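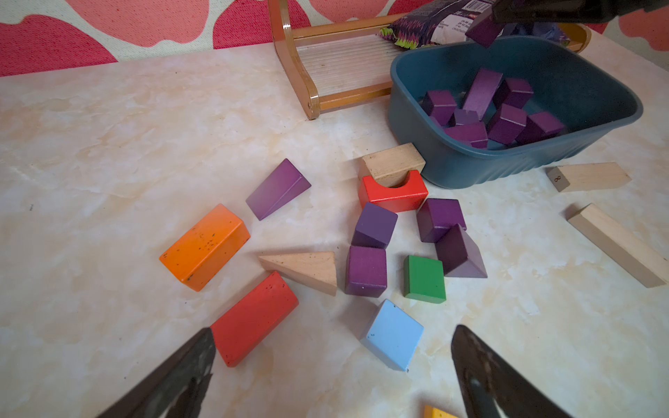
Plorura issues safety notice and software update for twin-arm sorting cells

Ross, July 2, 2019. Plorura has issued a safety notice to all operators of its twin-arm bench cell following a fault in which both arms were allowed into the shared part of the work area at the same time. The fault led to a collision between the two grippers at the company's test site in Ross. There were no injuries. Operators are asked to stop two-arm running until the update described below has been installed and checked.

The notice applies to cells running version 3 of the Javamo motion controller with shared-zone working switched on. Cells running a single arm, and cells in which each arm has been given its own fixed half of the floor, are not affected.

Description of the fault

In normal running, the cell floor is divided in software into a left zone, a right zone and a shared zone between them. An arm must ask Javamo for the shared zone before its gripper crosses the boundary, and must give the zone back when it leaves. The other arm waits at the boundary in the meantime, or takes work from its own side.

The collision occurred during a sorting run with painted and plain toy blocks. The task was to pick out the purple blocks and put them in a teal plastic container in front of a small rack, leaving the other colours on the floor. Work of this kind places a heavy load on the shared zone, as most of the blocks lie between the arms and the container is within the reach of only one of them for much of the cycle.

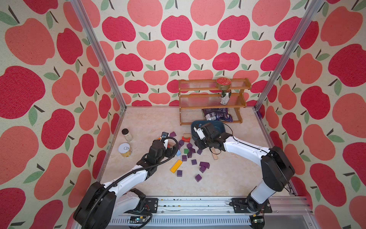 Logs from the run show that the left arm held the shared zone and was lowering its gripper when it briefly lost its connection to the controller. Javamo treated the lost connection as the end of the move and marked the zone as free. The right arm, which had been waiting, was then given permission to enter. The left arm regained its connection and carried on with its original move, with no check on whether it still held the zone.

The grippers met at low speed above the blocks. The force limit on the right arm tripped and stopped that arm. The left arm did not trip and continued to push until the operator pressed the emergency stop. One gripper finger was bent and has been replaced. A wrist cable was pulled from its clip but was not damaged.

Two separate failings have therefore been identified. The first is the early release of the zone. The second is that a force trip on one arm did not stop the other. Either would require correction on its own, and Plorura has treated the second as the more serious.

Cause of the lost connection

The break in the connection was traced to a plug at the base of the left arm, supplied by Stasitz. The plug had been fitted without its locking collar after routine work on the mounting rail. Stasitz has examined the part and found no defect in it. The plug behaves as specified when the collar is in place.

Plorura does not regard the loose plug as the cause of the collision. A cell of this type must be able to lose contact with one arm at any time and come to a safe stop.

Repeat testing

Once the finger had been replaced, the fault was reproduced by breaking the connection on purpose while the left arm held the shared zone. The two arms were kept at different heights during these trials so that they could not touch. With the original software, the zone was wrongly released in 8 of 100 attempts. All of the wrong releases happened in the short period between the end of the downward move and the closing of the fingers.
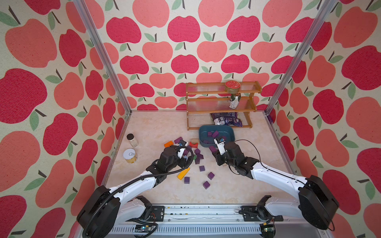 The same trials were then run with the updated software, using the same blocks, container and arm speeds. No wrong release was recorded. A force trip on either arm stopped both arms every time.

Testing also showed a smaller problem that is not a safety matter. After a stop, the controller kept its earlier record of where each block lay. If a block had been knocked or moved by hand, the arm would go to the old position and close on nothing. The update clears the record after every stop and takes a new view of the floor before the next pick.

Changes in the update

Javamo version 4 holds the shared zone in the name of the arm that asked for it until that arm confirms it has left. Loss of connection no longer counts as leaving. If the connection is lost while an arm holds the zone, both arms stop where they are and must be restarted by hand.

The stop signals of the two arms are now linked. A force trip, a joint fault or a lost connection on one side stops the other side as well. The link cannot be switched off from the operator menu.

Gripper fingers stay closed on a held block during a stop. Operators should support the block before opening the fingers, and should keep their hands outside the cell until the status line reads "both arms stopped".

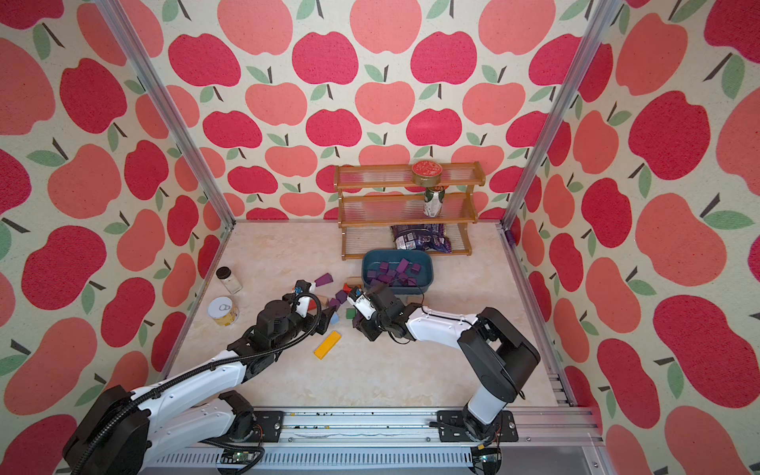
Action for operators

Set the cell to single-arm running now. Check that the plug at the base of each arm is fully home and that its collar is turned to the mark. Look over the wrist cables for slack loops that could catch on containers or on the opposite arm, and clip them back where needed.

Install version 4 and run the zone check from the service menu. The check takes some 4 minutes and must be carried out with the floor clear and no block in either gripper. Two-arm running may resume once both arms have passed. A cell that fails should be left in single-arm running and reported to Plorura, together with its log file.

Version 3 will be withdrawn in December. Cells that have not been updated by then will still start but will be limited to one arm.

The update is free of charge and is available through the usual service account. Operators without network access may ask for it on a memory stick. Replacement collars can be ordered from Plorura or directly from Stasitz.

About Plorura

Plorura builds bench-sized robot cells for sorting, handling and training work. The company is based in Ross, where it also runs its test site and repair workshop.

Press and service enquiries: Plorura, Ross.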